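4. The table in the living room

4.1 A surface that does several jobs

Of all the furniture we recorded in Kirkberg and Lodano, the small folding table gave us the most to think about, and a good deal of pleasure too. We had gone in expecting to write mainly about kitchens. By the end of the second round of visits in March our notebooks were full of tabletops: what they were patterned with, what stood on them at four in the afternoon, where they went when they were put away, and how many of them never were.

Across the 38 homes in the sample we logged 292 separate settings, a setting being any moment at which at least one item of tableware stood on a table with no meal in progress. The definition is Aicha Kabbaj's, and it has served us well. Earlier work on domestic eating tends to start the clock when people sit down. We wanted the long, quiet stretches on either side, when a cup has been put out and the plates have not, or when a spoon is still on the table well into the evening.

Pattern matters more than we had supposed. Tops with a stone look were strong favourites among our households, and when we asked why, people talked first about light ("it makes the room bigger") and only then about cleaning. Warm veining seems to have a particular following. Several of our interviewees described choosing it to go with red or gold things they already owned, and one woman in Lodano told us with great delight that she had carried a small ornament to the shop in her handbag so as to hold it against the samples. A strip of colour along the edge of the top came up again and again in these conversations as the detail that made a cheap table feel chosen.
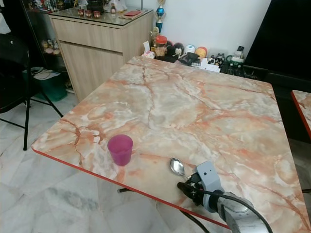
Figure 4. Pink cup and spoon on a veined top with a red-orange edge. The glass-topped cabinet behind holds small cups and a red envelope.

Figure 4 shows very nicely how close the working surface and the display surface can sit to each other. The cabinet with its little red and gold cups is a place for keeping and showing; the table in front is a place for putting things down. In our coding we call these the "kept" and the "passing" surfaces. Taha Ait Ali first drew the distinction on the back of a floor plan, and it has held up in every home we have visited, including two where we were sure it would fail. Objects can cross from one to the other, but they do so slowly. A cup may spend a morning on the kept surface after a visit; an envelope or a set of keys may rest there for a week. Going the other way is rarer, and households were quick to notice it. "That doesn't live there" was a phrase we heard so often that it became a code of its own.

4.2 Laying out before the meal

We were especially keen to learn in what order things arrive. Our working guess, taken from hotel and canteen practice, was that cutlery would be placed last, once every place had its bowl or plate. Home practice turned out to be far looser and much more interesting. Cutlery often came early, carried in one hand with something heavier in the other, and it was put down wherever that hand happened to be. Only later was it moved into a place.

Bowls, on the other hand, tend to travel together. Stacking saves a trip, and in a small home the trip from kitchen shelf to living room may involve a doorway, a child and the corner of a sofa. We recorded stacks left standing on the table for as long as two hours, and our interviewees saw nothing unfinished in this. To them the table was laid already: the bowls were there, and spreading them out could be done by whoever sat down first. 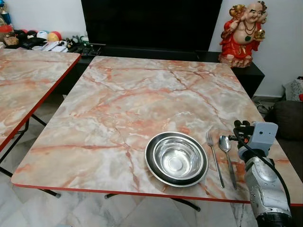 Nested bowls raise a lovely problem for anybody trying to say how many people a table has been laid for. Our coding sheet originally asked for "places", and in its first week of use the two coders disagreed on almost every stack. We now record vessels and cutlery separately and leave places for the interview. Take the smaller steel bowl sitting inside the larger one, with a fork and a spoon side by side to their right: one coder read this as a single place with a serving bowl, the other as two people with one piece of cutlery each. Both are sensible readings. The direction of the cutlery helps a little. Where the tines and the bowl of the spoon point away from the near edge, as they do in this setting, both coders were willing to call that edge the sitting side, and agreement on this one item was high from the start.

Paired tables deserve a paper to themselves. Households with two matching folding tables could stand them side by side for guests and let one of them drift off duty the rest of the time, to hold laundry, homework or a sewing machine. The Moroz survey of rented flats, which gave us our sampling list of 2000 addresses, asks only whether a home has "a dining table", and we suspect that a fair number of these families answered no. They have, in our view, some of the most hard-working dining furniture in the whole district!

4.3 What is underneath

Floors came into the study by accident. Folding legs have to stand on something, and pale polished tile, common in our ground-floor homes, is wonderfully easy to wipe and rather less kind to a light table. Ten of our interviewees brought up sliding or scraping without being asked. Some had a favourite spot where the legs stood steady, and two could point to the exact grout lines they used as a guide when the table came out again. We began to record the direction of tiling for this reason, along with small stains, veins and raised edges near a wall, all of which people used as landmarks when telling us where a thing "goes".

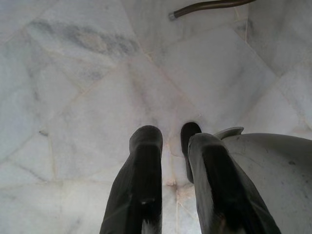 4.4 Coding the settings

Each setting was coded by two people working apart, using the Zorent sheet with our own additions for kept and passing surfaces, stacks, cutlery direction and floor. Where they differed, the setting was talked through with a third reader, and the original codes were kept alongside the agreed one. Settings with only a single cup were included. We argued over this for some time, as they are so common that they threaten to swamp everything else, but leaving them out would have removed most of the afternoons from the data. They are marked in the tables that follow and can be dropped by readers who would like to compare our totals with those of studies that begin at the meal.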